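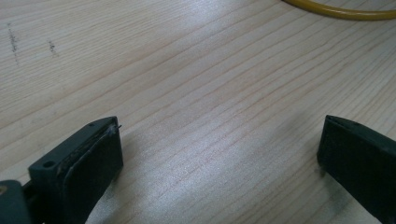 Yoon-hee Seo wrote in to say I should stop complaining about my phone bill and just switch to one of the little carriers, the way she did back in December. Her bill went from 60 dollars a month to 12, she says, and she hasn't missed a single call from her mother (though she sometimes wishes she had).

Well, Yoon-hee, I listened! I spent a whole evening reading up on Mornex and Zestthorpe, which both rent space on the same big network and both promise the moon. Zestthorpe gives you 600 minutes and a sliver of data. Mornex gives you more data, but you have to buy a year up front, and I get nervous paying anybody for a year of anything — I still have a gym card from that kind of optimism.

I went with Zestthorpe in the end. Moving my number over took most of an afternoon and two calls, the second one with a very patient man who walked me through finding my old account PIN, which I had written on the back of a recipe. Signal is fine in the kitchen and poor on the back steps, same as before, so I can't blame them for that.

I'll report back once the first full bill comes.

Home | About | Archive | Contact
Filed under: Phones & Bills, Small Savings
12 comments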